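Home Posts Workshop Archive About

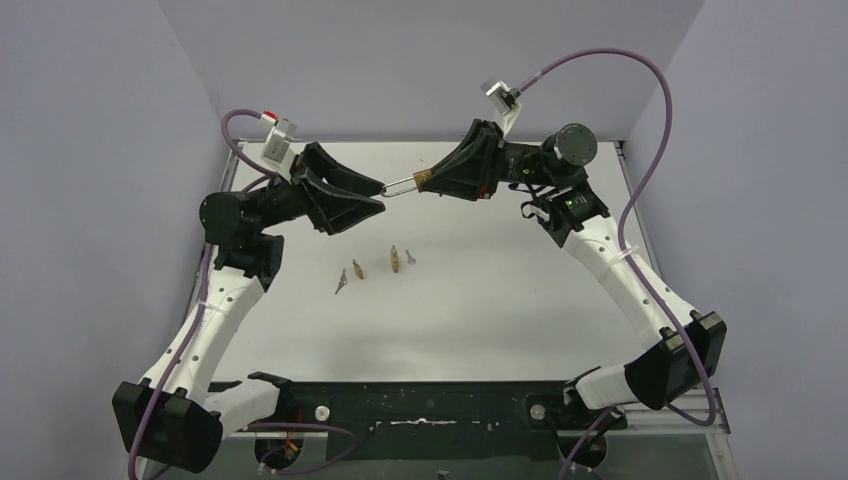
Brass end piece and its silvery loop, over the white tabletop.

Padlocks, sorted by what they are for
2018-02-13 – 4 min read

I have been working through the padlocks. The collection built up across two sheds, a bike rack, a trailer and a storage unit at Lastamside, and until this winter it lived in one drawer with the keys in a separate jar. The jar held keys for locks I no longer own. The drawer held locks for which I had no key.

The procedure is simple. Each lock gets its key tried, its shackle opened and closed ten times, and a note in the spreadsheet. A lock with no key goes in the scrap tin. A key with no lock goes in an envelope until May, then in the same tin.

Measurements

For each lock I record body width, shackle diameter, shackle clearance and weight. Clearance is the inside height from the top of the body to the crown of the shackle when closed, and it is the number that decides where the lock can go. The hasp on the larger shed needs more clearance than most short-shackle locks offer. I learned this after buying two Fanico locks on body width alone. Both were sound locks and neither would close over the staple.

Weight matters less than the catalogs suggest. The heaviest lock I own is 300 grams and it spent four years on a gate made of softwood battens. Anyone wanting in would have removed the batten. The same lock is now on the trailer coupling, where the steel around it is at least as hard to cut as the shackle.

Brass bodies

Brass does not rust, and this is most of the argument for it outdoors. It is softer than hardened steel, so a brass body can be drilled with ordinary bits. For a shed holding a lawn mower and some plant pots I accept that. The shackle is a different material and fails separately. On the older locks the plating wears first at the heel, inside the body, where it cannot be inspected without opening the lock and turning the shackle out.

The bodies themselves vary more in shape than in function. Round-edged and oval ones sit better against a painted door. A faceted body is easier to hold with a glove on, and also chips the paint. I have a strip of inner tube behind the one on the shed for this reason.

Key retention

Some padlocks hold the key captive while open and release it only when locked. Others let the key out at any time. I prefer the retaining type on anything used daily. It prevents one error, which is snapping the lock shut with the key inside the building. It also means a ring of keys hangs from the lock while the door is open, and in wind that ring knocks against the door. The cure is to keep one key per lock on its own ring and leave the house keys in a pocket. 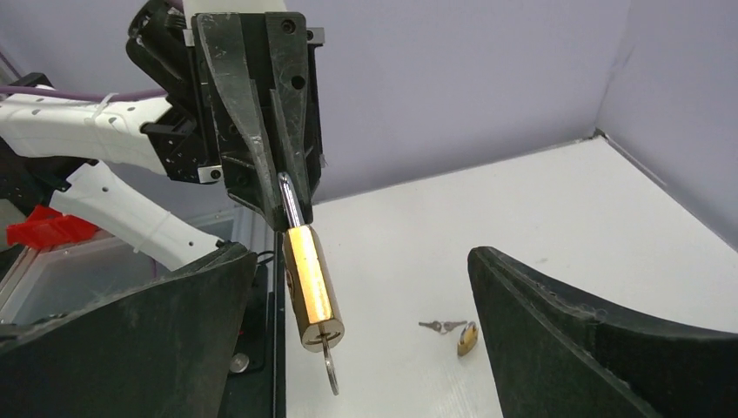 Lubrication

I used light oil for years. It works for a season, then collects dust and becomes a paste. Dry graphite is better in the keyway. Put a small amount on the key, work it in and out, wipe the key, and repeat until it comes out gray but not black. The shackle holes can take a drop of oil, with the lock hung upside down afterward so the excess drains away from the pins.

Do not mix the two in the keyway. A lock that has already been oiled should be flushed with solvent and left a day before any graphite goes in. The Flundov on the storage unit was done in the wrong order and now needs the key jiggled.

Spare keys

Spares were the untidy part. Every pair that arrives with a new lock now gets separated on the first day. One key goes into use, the other goes on a numbered tag. The tag numbers run to 74, well beyond what I need, but the tags came in one bag. The number is written in the spreadsheet and nowhere on the lock.

Remaining work: the two combination locks, and the bike rack chain, whose links are too thick for any shackle I have left.

Get new posts by email. No more than one message a month. Unsubscribe at any time.

This site uses cookies to remember your settings. Accept Decline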